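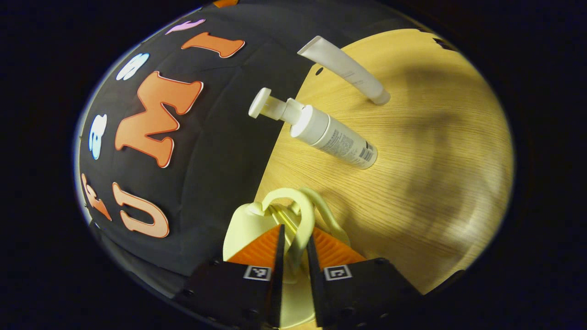
3.2 Materials and setting

Figure 3. Foam letters on a black surface beside a wooden tabletop, with two white toiletry containers.

The study took place in the town of Besstead, where we looked at how families with children under school age store and use everyday things in small bathrooms and bedrooms. Our interest was in labelling. Parents are often advised to put letters or words on boxes, drawers and shelves so that children meet print as part of ordinary life, and we wanted to know what becomes of those labels once the first enthusiasm has worn off.

Households were recruited through Gresa, a local advice service for parents, and through notices at the library. We asked only that there was at least one child between two and five in the home and that the family had used labels of some kind in the past year. No family was asked to buy anything or to change how a room was arranged before we came.

Labels fell into 3 types. Written labels were made by hand on card or tape. Printed labels came from a home printer or a label maker. Letter labels used single cut-out letters, mostly foam, usually the first letter of a word or of a child's name. Foam letters with an outline in a second colour, such as the orange M in Figure 3, were placed in the third group whatever their size or style. Where a label combined types - a foam letter with a handwritten word under it, for instance - it was entered under the type that took up more space.

Each home was visited twice, once in November and again nine weeks later. At the first visit one of us went through the rooms with a parent and noted every label, what it was fixed to, its height from the floor and whether the thing it named was in fact kept there. At the second visit the same list was checked again. Labels that had gone were marked as lost, moved or taken down on purpose, according to what the parent told us. Across all homes the first visit gave 1,782 labels.

Parents also kept a short diary in a ruled notebook. They were asked to write a line whenever a child pointed to, read out, asked about or picked at a label. We did not set a minimum number of entries. Some parents wrote daily and others only when something amused them, so the diaries are used here for the kinds of talk they record and not for how often it took place. Two notebooks were not returned.

3.3 Coding

Diary entries were sorted by two coders working apart. We began with the scheme set out in the Nuchit handbook, which separates naming a letter, sounding it and linking it to a word. Early on it became clear that a fourth code was needed for entries in which the child treated the letter as an object: peeling it, chewing it, sticking it on a sibling. These entries were common for letter labels and rare for the other two types. The codes were then applied again from the start, and disagreements were settled by discussion.

Toiletries caused a particular difficulty. Bottles and tubs tend to be moved about the home, from shelf to basin to bedside, and they are often replaced by a different product in a similar container. A label on the shelf may then name something kept elsewhere. We counted such a label as accurate if the thing it named was in the same room at the time of the visit. A stricter rule was tried on some 20 labels and made little difference to the totals, but it took much longer to apply.

Heights were measured to the middle of the label with a steel tape. Anything on a door was measured with the door closed. Labels on movable boxes were measured where the box stood when we came in, even if the parent said it normally lived somewhere else.

All lists were entered in Stikus, a simple database made for the project, and checked against the paper sheets once the second visits were over. The last sheets were checked on 22nd December. Labels whose type could not be settled from the notes were left out of the comparisons in Section 4 but are kept in the overall count.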